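May, late, kitchen light still on

I've been meaning to write about the table for a while and I keep putting it off, because every time I sit down to do it I end up looking at the table instead of writing. So tonight I'm on the couch with the notebook on my knee, where I can't see it.

It came up from Trerkside in Alfie Yeoman's van, wrapped in two moving blankets and what I'm pretty sure was his shower curtain. I'd paid 300 dollars for it, which felt like a lot for something I'd only looked at in a dim barn with a flashlight, and then another 75 to Alfie for the driving. He said he'd have done it for lunch. I gave him lunch too (ham sandwiches, the good mustard) and he ate it standing up on the porch because he wanted to beat the rain home.

Getting it through the back door was a whole production. We tried it flat, we tried it on its side, and finally Alfie took the legs off with a wrench that was nearly the right size and we walked it in like a mattress. There's a scrape on the door frame now at about hip height. I'll get to it. I still have half a can of that paint from the hallway, if the lid ever comes off.

The old one went to the shed. I thought I'd be sad about it and I wasn't! It had a wobble that no folded napkin could ever fix and a burn from my fondue phase. It can hold seed trays until it falls over.

Brenda Stockdale came by this afternoon with rhubarb, walked straight past me and put both hands on the new one. She wanted to know what it was. I said I thought maple. She said birch. I said the man told me maple, and she said the man would have told me it was the deck of the Mayflower if I'd stood there long enough. Brenda's father built cabinets over in Ellwood so she feels she has the final word on these things, and I let her have it, mostly because I wanted the rhubarb.
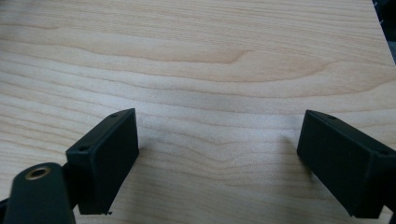
We had coffee after that and she stayed until almost five. She thinks I should oil it. I think I should leave it alone for a while and see how we get along. I like how pale it is. The kitchen in this house has always been gloomy, with that one window facing the fence, and everything I ever put in there was brown – brown table, brown chairs, the brown hutch from Aunt somebody that I inherited along with the mice. I came down this morning and for a second I thought I'd left a light on.

I did go look at new tables before all this, I should put that down so I remember I was sensible. The big showroom at Homdale had one I liked very much and it was 4000 dollars. I laughed out loud, and the girl at the desk looked up. There was a smaller one on sale for 800 and I went back twice to sit at it, but it was the height of a workbench and my elbows were up by my ears. Then I saw the card on the board at the feed store, and that was that.

So now I'm being ridiculous about it. I've bought coasters. Me! I have put hot pans down on every surface I ever owned, and tonight I carried the soup pot all the way back to the stove because I couldn't find a trivet. I ate with a dish towel under my bowl. I caught myself following the grain along with my finger while the soup got cold, the way I used to with the ceiling cracks when I was little and home sick. You start picking out rivers. Then hills. I was at it a good ten minutes.

I know it won't last. By August there'll be a tomato ring on it and a pile of mail, and somebody's kid will have gone at it with a ballpoint. That's fine, I think. I'd like one clean month first.

Things to do tomorrow: tighten the legs again, Alfie said to check them after a day or two. Call the Olico people back about the oven door. Return Brenda's colander, which I've had since Easter. Stew the rhubarb before it goes limp, and find the trivets – I know I own at least a couple, they were in the box with the Christmas napkins and I can't think where I put the box.

It's raining again. I hope Alfie got his shower curtain back up.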